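# A visit to the Stindura camp, October

The bus from Perholm stops running in the early evening, so I came up in the afternoon and walked the last stretch from the quarry road. 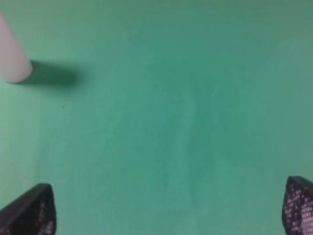
The camp is on common pasture above the village of Zamfir, on the line of the planned bypass. The road would cut the pasture in half and take the lower orchard terraces with it. Objections were filed with the county when the route was first published, and again when it was moved uphill. The camp was set up after the second set was turned down.

Sânziana Ciobanu met me at the gate. She grew up in Zamfir, moved away to work, and came back when her mother wrote to her about the survey stakes. She has been at the camp since it opened and handles most of the visitors. I got a mug of tea, was told where the toilets were and which field belonged to a farmer who does not want people in it, and was asked to put my name down for a job. I took washing up after supper.

Most of the people there live within walking distance and go home at night. The ones who sleep over are mainly students and a few retired people, plus whoever is passing through. When I visited there were Germans, a couple from Lyon and a group of cyclists on their way south who had planned to stay one night and were now on their second week. The languages are Romanian and English, and meetings take a long time for that reason.

The main argument in the village is about traffic. People who live on the through road want the trucks gone, and I don't think the camp has a full answer for them. Sânziana told me that her own aunt supports the bypass and that they still eat together. The camp's position is that the trucks come from the quarry, the quarry has a disused rail siding, and the siding could be reopened. The county says this was looked at and ruled out. The camp has asked for the study and has not been given it.

Gil-soo Seo has been working on the rail question. He is a retired surveyor who first came to the area to walk the old mining paths, and he now rents a room above the bakery. He took me down to the siding in the morning. The rails are still there for most of its length, with birch growing up between them, and the bridge over the stream looked sound to me, though I know nothing about bridges. Gil-soo thinks the bridge is the real cost. He has written up his measurements in a short paper, which the camp prints and sells for the price of the paper.

In summer there was a march from Perholm to the pasture. The organizers say nearly 2,000 people took part. That is a lot for a valley this size, and several people told me it was the first time they had seen shopkeepers and farmers from both sides of the river walking together. The police kept to the main road and there were no arrests. The local paper ran a small story and a large one about a football match.

Relations with the police have been worse since then. Twice they have come to the gate early in the morning to check identity papers. One tent was taken away as an obstruction and has not been returned. A legal group called Ora has been advising the camp and runs a session in the kitchen tent for new arrivals. I sat through it. It was practical: what you have to show, what you don't have to sign, who to phone. They were careful to say that the advice applies to residents and that foreign visitors should speak to them separately.

The evening meeting began at seven and dealt with firewood, the winter and a complaint about dogs. The winter took up most of it. Some want to keep the camp going through the snow with a smaller group on rotation. Others would rather pack up, put the effort into the court case and return in spring. Their worry is that people will get ill or tired, and that an empty camp in January would look worse than one closed on purpose. The first group answered that the contractor could bring machines in as soon as the pasture was clear. No decision was made. A second meeting was set, with the village invited.

I did my washing up with one of the cyclists, who wanted to know about trains to the coast. It got cold quickly after dark and I was glad of the borrowed blanket.

The court hearing on the second objection has been put off again, and no new date had been given when I left. The camp is short of tarpaulins, dry wood and people who can translate. Anyone planning to go should bring boots and their own bowl, and check the return bus before setting out. The timetable at the Perholm stop is out of date.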